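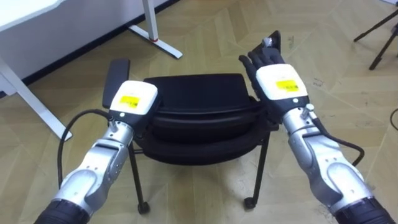
Figure 1. Black office chair on herringbone parquet.

Press coverage of violent crime in Toft and Busow
Student project report, 7 August 2022
Volker Brandes and Ea Hafstein

1. Aim
We wanted to find out how often local news reports of a serious assault or killing were followed by a second report saying how the case ended. Our tutor suggested two towns of similar size, so we chose Toft and Busow.

2. Method
We took 1,000 articles from the online archive of the Sirnarow, the weekly paper that covers both towns. Duplicates and letters to the editor were removed, which left 958. Volker read the Toft articles and Ea the Busow ones. We then swapped 25 articles each to check that we were sorting them the same way. We disagreed on nine, mostly where a police appeal for witnesses had been printed again with a new headline. These were put down as one report.

3. Findings
Most articles appeared within a few days of the arrest or appeal. Court hearings were covered much less, and acquittals least of all. In the Hukel Street stabbing, the suspect's name and age were printed in the first report, but we found no article on the verdict. Busow cases were followed up more often than Toft cases. The court sits in Busow, and this may explain part of the difference.

4. Limits
The archive has a gap in December, when the paper changed its website. We did not have access to court records, so we cannot say which cases were dropped before trial.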